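Grestel Icing and Glaze Color Notes

Version 1.2, last updated November 2, 2021

What's in here

Grestel is a set of 1,048 written color recipes for icing, glaze and buttercream, typed up from home baking notebooks and cleaned into one table. Each row is one batch somebody mixed: the base, the drops of each color, and a plain description of the shade it came out as. I started it because I wanted a pale purple that didn't go gray on me, and every recipe I could find said "add coloring until you like it." I do like it! I just want to get there twice.

The rows come from 43 notebooks. A few are very tidy. One is mostly butter stains and arrows, and it has some of the best greens in the whole set.

Files

recipes.csv: the main table, 1,048 rows
names.csv: the 61 shade names and what each one covers
notebooks.csv: one row per notebook, with its base recipe and units
changes.txt: everything I fixed, with the old value kept next to the new one

All files are UTF-8 with commas between fields and a header row. Quotes inside notes are doubled. Open them in any spreadsheet program, but tell it to treat the batch_id column as text or it will eat the leading zeros.

Columns in recipes.csv

batch_id: five digits, as text
notebook: short code, matches notebooks.csv
base: one of glaze, royal, buttercream, fondant
sugar_g: powdered sugar in grams
liquid: water, milk, lemon juice or egg white
color_1 to color_4: name of the coloring, blank if not used
drops_1 to drops_4: whole drops, or blank if the writer gave no amount
type: liquid or gel
shade: one of the names in names.csv
rest_min: minutes before the shade was written down
note: whatever else the writer said, spelling left alone

A sample row reads like this:

00317, LLO, glaze, 200, milk, red, blue, , , 2, 1, , , liquid, lilac, 20, "went pinker than I wanted, nice on lemon cake tho" 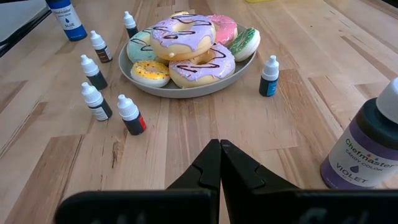 Lavender icing with a dark chocolate drizzle, and food coloring bottles around the plate.

Where the rows came from

The biggest share is the Llorente notebooks, a run of family baking books with years of birthday cakes in them. Next is Drosov, which is nearly all royal icing for cookies and is wonderfully exact (the writer even marks half minutes of mixing, and I rounded those). Gosau is the smallest and the one I'd point a beginner to first. It's glaze only, same base every time, one change per batch. You can read down the page and watch a yellow turn into a peach.

Every notebook owner agreed to share. Names, addresses and party guest lists were taken out before anything was typed.

How the shades were named

I gathered every color word in the notebooks and merged the ones that clearly meant the same thing. "Mint," "minty" and "toothpaste" are all mint now. "Lilac" and "lavender" stayed separate, with lavender as the bluer of the two. If a writer used a word I couldn't place, the row is marked "other" and the original word is in the note.

Amounts in teaspoons were left out of the drops columns and put in the note. Please don't convert them. Bottles differ a lot, and a drop of gel is a very different thing from a drop of liquid.

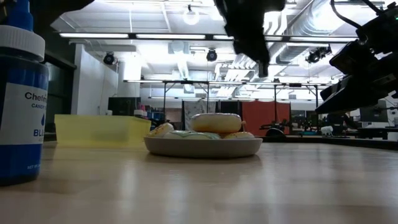 Pale toppings, one with mint-green lines.

Good things to do with it

Sort by shade and compare bases. Buttercream starts out yellow from the butter, so the same drops that make a clean blue glaze will give you something closer to teal. It's really fun to see that pop out of the table.

Scale a recipe. Divide the drops by sugar_g and multiply by 1,000 and you get drops per kilogram, which makes the notebooks easy to line up side by side. Skip the fondant rows for this; most of them began with store-bought fondant and have no sugar weight.

Plan a palette. Filter to one notebook and pick shades from that, so the base stays the same across your batch.

Known problems

Reds are thin. Most writers gave up and bought a ready-made red.
rest_min is blank in plenty of rows, and dark shades deepen as they sit, so treat a dark row with no rest time as a guess.
Two Drosov pages were stuck together and I only got one side of each.
"Cream" and "ivory" overlap badly. I plan to fix it in March.

Using and sharing

Free for any use, including paid baking work. If you print recipes from it, please keep the notebook code next to each one so people can find their way back.

Corrections are very welcome. Send the batch_id, what's wrong and how you know. New notebooks too, messy ones especially, and if you have a red that works, please send that first!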